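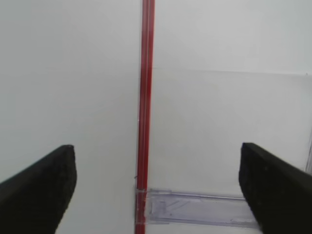
Red upright, white background.

About Us

Gikex is a small school for people who want to learn to sew, mend and alter clothes. We're in Diltcombe, upstairs from the old shoe shop, door on the lane side. Ring the bell twice, the first ring never seems to reach us.

Started by Yayra Ackah and Lamisi Quartey. Yayra did alterations for a bridal shop for years, Lamisi taught textiles at the high school until they cut the subject. Two machines and a borrowed ironing board at the start. More than that now. Still the same ironing board.

What we teach

Beginners: threading up, straight seams, a cushion cover, then a drawstring bag, then pyjama pants. Everybody makes the pyjama pants. Bring your own cotton, washed and ironed please, pre-shrunk matters more than the colour.

Mending: darning wool, patching jeans at the knee and the inner thigh, replacing zips. Zips take a whole evening. Noemi Rosenthal runs this one and she is very patient with zips.

Alterations: hems, taking in a waist, letting out a waist, shortening sleeves with a lining. You need to have done Beginners or be able to show us something you've made. Doesn't have to be good.

Pattern cutting: Lamisi's class. Starts every September and runs until the block fits you properly. Some people are done early. Some people have very odd shoulders and are not.

Kids: ages 9 and up, a parent has to stay for the first class. Hand sewing to begin with, then the machines with the speed turned right down. Felt, buttons, a bit of embroidery. They go through a lot of felt so donations of felt welcome.

Class size

We take 10 in a class and that's it. We did try squeezing in more one winter and there was a queue for the overlocker the whole time, and people went home with half a skirt. So 10. If it's full go on the list, spots do come up.

Who's who

Yayra Ackah — Beginners and Kids, also does the bookings, so be nice about the emails
Lamisi Quartey — Pattern cutting, Alterations
Noemi Rosenthal — Mending
Iddrisu Boateng — machine servicing, and teaches the "look after your machine" night twice a year
Delali Tsikata — Kids, fabric cupboard

Iddrisu will also look at your own machine if you bring it in. Older metal ones he loves. Leave it with a note saying what it's doing wrong, "it's broken" is not a note. He does them in the order they come, and parts for some makes are slow to arrive.

The fabric cupboard

Offcuts and remnants, sold by weight, cheap. Delali sorts it when she can so some weeks it's by colour and some weeks it's a heap. A lot of it comes from Yakubu, the curtain makers down the road, so if you want heavy lining or a metre of something with a big leaf on it you're in luck. Stretch fabric hardly ever. We don't take clothing donations any more, no room, sorry.

Fees

Paid by the term. Thread, needles, chalk and use of the machines all included. Fabric and patterns not included. Half price for pensioners and students, just tell Yayra when you book, we don't need to see a card. If you have to miss a class you can come to another one that week if theres a seat. No refunds after the second class.

Getting here

The Gisik bus stops at the corner, then it's a short walk past the bakery. Parking on the lane is two hours and they do check. Stairs only I'm afraid, no lift. If the stairs are a problem ring us, Noemi teaches Mending at the library hall as well and that's all on the flat.

Holidays

Last class before the break is 12/23/22, finishing early. Please take your projects home with you, we are clearing the shelves and anything without a name on it goes in the fabric cupbord. Machines left for Iddrisu are fine where they are.

Bookings for next term are open now. Email is best, or leave a message and we'll ring back after class.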